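Tillum Recipe Cards: a small dataset of handwritten family recipes

README, last touched 2023-01-08

Hello! I'm Yara, and this is my typed-up collection of recipe cards from the village of Tillum. There are 1,375 cards in here, most of them cakes, because Tillum people apparently lived on cake (and pickled beetroot, which you'll find filed under "salads" whether you agree or not).

What's in the folder

cards.csv has one row per card. The columns are title, writer, ingredients, method, oven and notes. The oven column is a mess and I've left it that way on purpose. Some cards give gas marks, some give Fahrenheit, and my favourite just says "hot as for bread". If you want it all in Celsius, please do it in a new column and leave mine alone.

writers.csv lists the 53 people whose cards these are, by initials only. I asked the families and most of them preferred it like that.

spellings.txt is my list of odd words. "Marg" is margarine, "SR" is self-raising flour, and "a Pellico" is a measuring cup that came from the Pellico shop. I still don't know exactly how much it held! Gilang Setiawan thinks it's a teacup and a bit. I've baked the Trostach loaf his way and it came out fine, if a little damp in the middle.
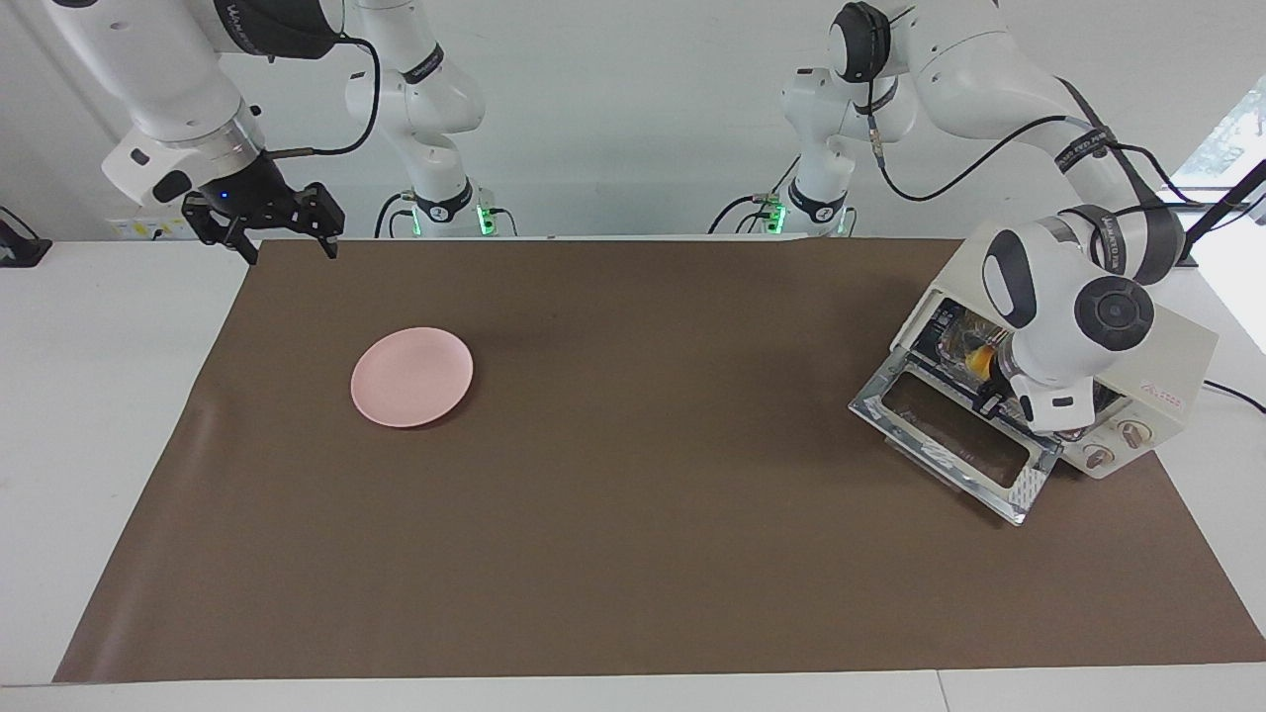
Typing was done by me and Gilang, mostly in November evenings. We each typed our own half and then swapped to check. Where we couldn't read a word we put [?], and where we disagreed we put both guesses with a slash between them. Crossed-out bits are left out, unless the crossing-out was clearly a later opinion ("too sweet!!"), in which case it's in notes.

Things to watch for

The Tsoukalas cards are in Greek and English mixed together, and the Greek is typed as written, accents missing and all. Christmas pudding turns up again and again with tiny changes, so please don't tidy those away as duplicates – the changes are the fun part.

Version 2 had the ingredients split into separate rows. I hated it, so version 3 puts them back in one cell with semicolons.

Use it for whatever you like, just say where it came from. If you spot your gran's card and want it taken out, write to me and I'll remove it.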